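The Hopkin desk top is the one we get the most letters about, so we've tried to put everything on one page this time. It's a plain, pale top for people who already have legs they like, or a pair of drawer units, or a couple of trestles that have been waiting in the garage for a good idea. We sell it by itself, and you're very welcome to ask us what it will and won't sit on!

The color is our Misden finish, a soft cream-beige that's lighter than most people expect. It goes well with white walls and with older, darker furniture too – we weren't sure about that second part until we tried it at home next to a very brown bookcase. 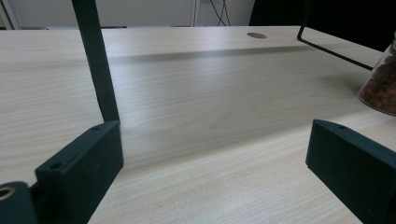
*Misden finish, with the grain running left to right.*

**Size and weight**

- Width: 45 inches
- Weight: 87 pounds, packed for delivery
- Price: $680, top only
- Guarantee: 5 years

Please do take the weight seriously. The box is long and awkward, and the driver will bring it to your door but not up the stairs, so have a friend around on the day. If you're in an apartment with a tight landing, measure the turn before you order. We've had one or two tops come back to us for that reason and it's a sad trip for everybody.

**Looking after it**

A damp cloth and a drop of dish soap will do for nearly everything. Dry it afterward, going along the grain. Coffee rings come up if you catch them the same day, and we'd use a coaster anyway (we're coaster people, you may have guessed). Skip the spray polishes, which leave a film that gets sticky in summer.

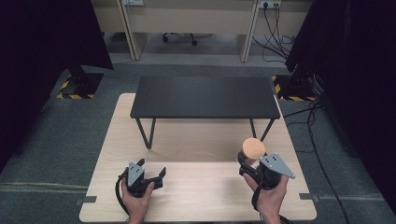

If you'd like something smaller to go with it, the Timo side table is back in stock from October, and the two can travel in one delivery if you order them together. Just put a note in the box at checkout. Legs for the Hopkin are on their own page, and any set marked "Heditz standard" will line up with the holes underneath.

Orders placed by noon on Friday leave us the following week. Samples of the finish are free, so write to us with your address and we'll drop one in the mail.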